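# Removing letterbox bands before running the Skerkus policy server 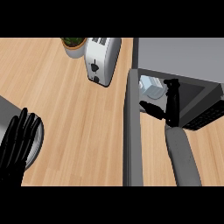 The Skerkus policy server expects square input. The simulator renders a wide strip, and the default bridge pads it to square with black bands at the top and bottom. The padding is harmless for viewing, but it causes trouble in two places: the depth back-projection uses the wrong principal point, and the image encoder spends part of its patch grid on rows that carry no signal. This page shows how to crop the bands, correct the intrinsics and check the result on the microwave task.

You need a working Skerkus install, the Carré kitchen assets and at least one recorded episode. All commands are run from the repository root.

## 1. Check what the bridge is sending

Dump one observation before changing anything:

```
skerkus dump-obs --task microwave_reach --step 58 --out obs.npz
```

Step 58 is useful in the stock episode because the gripper is at the mouth of the microwave with the door open. Errors in the geometry show up most clearly against the cavity edges.

Load the file and look for constant rows:

```python
import numpy as np

obs = np.load("obs.npz")
rgb = obs["rgb_head"]
dark = rgb.max(axis=(1, 2)) <= 2
rows = np.flatnonzero(~dark)
top, bottom = rows[0], rows[-1] + 1
print(top, rgb.shape[0] - bottom)
```

The two printed values should match, or differ by one if the padding is odd. If they differ by more, the bridge is padding on one side only and should be updated first.

Do not raise the threshold above 2. The gripper and the left hand are both black, and so is the keypad. A higher threshold can eat into the image when an arm is parked close to the camera.

## 2. Crop in the bridge

Cropping in the policy server also works, but recorded episodes will still hold the padded images. Crop in the bridge so that both paths agree. Edit `config/bridge.yaml`:

```yaml
head_camera:
 pad_to_square: false
 resize: stretch
 publish_intrinsics: true
```

`resize: stretch` changes the aspect ratio. The encoder tolerates this if it was fine-tuned on stretched images. If it was not, use `resize: tile`, which splits the strip into two overlapping squares and doubles inference time.

## 3. Correct the intrinsics

Removing `top` rows moves the principal point. Stretching then scales each axis separately. Apply the two operations in this order:

```python
def adjust_k(K, top, sx, sy):
 K = K.copy()
 K[1, 2] -= top
 K[0, :] *= sx
 K[1, :] *= sy
 return K
```

This assumes pixel coordinates start at the corner of the first pixel. Zesum, the viewer, uses pixel centres, so subtract half a pixel from `K[0, 2]` and `K[1, 2]` when exporting to it.

Depth must be resized with nearest-neighbour sampling. Bilinear sampling invents points between the open door and the counter behind it, and the planner will treat them as an obstacle.

## 4. Verify

Reproject the gripper tip from forward kinematics into the new image:

```
skerkus check-reproj --task microwave_reach --step 58 --link right_tip
```

An error under 7 pixels is acceptable at this distance. A large error in the vertical axis only means that `top` was not applied. A large error in both axes usually means the scale factors were swapped.

Next, run the planner with collision display on. The voxels for the door should form a thin upright sheet to the left of the cavity. If the sheet is thick or slanted, go back to the depth resize in step 3.

## 5. Convert old episodes

```
skerkus convert --in episodes/ --out episodes_cropped/ --strip-pad
```

The converter writes new files and leaves the originals alone. It stops at 3,000 episodes per call; use `--offset` to continue. Statistics for image normalisation have to be recomputed afterwards, as the old ones include the black rows and the mean will be too low.

## Known problems

- Episodes recorded with the Rustinport build have no intrinsics stored. Pass `--k-file` to the converter.
- `tile` mode ignores `publish_intrinsics` for the second tile.
- Wrist cameras are not padded. Do not pass `--strip-pad` with `--camera wrist`; it exits with an index error on dark images.

Maintained by Genowefa Domański. Last changed 24 December 2019.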